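Landirholm gripper kit with wrist camera: review after one semester

We bought two of these for the teaching lab in December, and I've been meaning to write them up ever since. Short version: I love this thing, and I'd put it in next year's budget again without blinking.

A bit of background on what we were shopping for. Our arms came from an earlier grant and still work fine, but the old grippers were tired and had no camera. Pallavi Bajpai, who signs off on our equipment, gave me a ceiling of 4,000 dollars to get both arms up to date, including mounts, cables and spares. I figured that would cover one decent kit and a lot of tape. The Landirholm kits came in under that for the pair, with almost 1,000 left over!

What you get: the two-finger gripper, a small camera on a fixed bracket, one long cable, a bag of screws and a set of swappable finger pads. The adapter plate for our arms was extra, so check that before you put in a purchase request. I missed it the first time and had to go back to Pallavi with a second form (sorry again). The Zullow kit we also looked at includes the plate but charges yearly for its software, and I can't plan around a bill that outlives the grant. Landirholm's is a one-time purchase.

Setup took me an afternoon for the first arm and maybe half that for the second. The manual is 19 pages and mostly good. The section on cable routing is not - leave more slack at the wrist than the drawing shows, or the connector gets tugged whenever the last joint turns.

Now the fun part. Our students do table service tasks, so cups, saucers, spoons, pouring, all the stuff that looks easy until you ask a machine to do it. The camera looks out over the fingertips, and that view has changed how we teach approach angles. You can talk about lining up with a handle for an hour, or you can put the wrist feed on the big screen and let people figure it out.

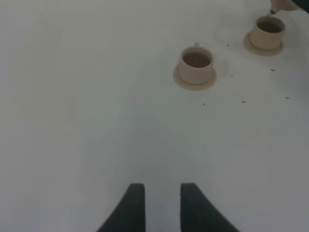
Dilani Gamage runs the evening group and was doubtful about the flat pads on crockery. She has come around, though she'd like a softer set for anything thin-walled, and I agree. Those are sold separately and I'd budget for them from the start.

Gripes: the bracket only fits one way, so you can't move the camera to the side if your task calls for it. The status light is too dim for a bright room. And replacement cables ship from Jimelcombe only, with a wait, so order a spare with the kit.

If you already own arms and have a modest pot of money, get quotes for this before you let anyone talk you into a whole new system. We're spending what we saved on soft pads, the spare cable and a better table.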